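Table Linen and the Formal Household: Notes on Storage and Care

Wednesday, September 22, 2021

The purpose of this entry is to set out, in one place, the practice followed in my household for the keeping of table linen. Several readers have written to request it following my earlier remarks on the sale at Plombridge, where I acquired a mixed lot of napkins, cloths and runners for a very modest sum. The lot contained 246 pieces. A good many were unfit for use, and the reason in nearly every case was poor storage.

Washing before storage

No linen should be put away unwashed, even if it has only been laid out for an afternoon and never eaten from. Spills of white wine, lemonade and sugar syrup dry clear and turn brown over a period of months. By the time such a mark appears, it has generally set.

Cotton and linen may be washed warm with a plain detergent. Fabric softener should be avoided on napkins, as it leaves a coating that keeps them from absorbing anything. Starch is likewise to be left out until the piece is about to be used. Starched linen kept in a drawer will crack along its folds, and it attracts silverfish. Of the napkins in the Plombridge lot, the worst had plainly been starched, pressed into quarters and left that way for many years.

Rinsing deserves more attention than it usually receives. A second full rinse is standard here. In areas with hard water, a third may be warranted.

Drying and pressing

Pieces should be removed from the line or the dryer while still slightly damp and pressed at once. Damask is pressed first on the wrong side and then on the right, to bring up the pattern. Embroidered work is pressed face down on a folded towel. Monograms should receive the same treatment.

Pressed linen must then be allowed to air for a full day before it goes into a cupboard. I have disregarded this rule twice, and on both occasions the result was mildew.

Folding and rolling

Large cloths are best rolled on a cardboard tube covered in acid-free tissue. I obtain mine from Gistska, which supplies fabric shops and will sell single tubes on request. Where rolling is not possible, the cloth should be folded in thirds, with tissue in each fold, and refolded along different lines every October. I keep this appointment without exception. It occupies one weekend and allows every piece to be inspected for holes, rust spots and loose hems.

Napkins may be stacked flat. A stack of 12 is sufficient; taller stacks press hard creases into the lower pieces. Each set is tied with undyed cotton tape, and the tape carries a paper tag giving the size, the fiber and the year of purchase. Plastic bags and bins with tight lids are not used, and neither is bare wood. The shelves of the linen cupboard are lined with washed muslin.

Satin and other smooth fabrics

Satin placemats require separate handling. The surface snags easily on rings, watch clasps and the rough foot of a pottery bowl, and a pulled thread cannot be fully repaired. Embossed designs should never be pressed with a hot iron directly on the face. A cool iron on the reverse, over a thin cloth, is enough to remove a crease. Water spots are a further hazard, and any piece that has been splashed should be blotted and dried flat.

These mats are stored flat in a shallow drawer, one sheet of tissue between each pair. Roses remain the most common pattern in the older sets that come up for sale, and pink is a color I have grown fond of for a plain table.

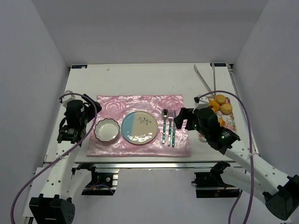
Keeping a record

A written inventory has been maintained since I moved to Unnithan Street. It is a ruled notebook with one line for each set, and it notes when a set was last used, last washed and last refolded. Sets that have gone unused for three years are reviewed and, where appropriate, given away.

Readers who wish to begin such a record are advised to start with the napkins, which are the quickest to sort. The next entry will address the removal of rust marks and old candle wax, together with the results of my trial of the Cloltik pressing cloth.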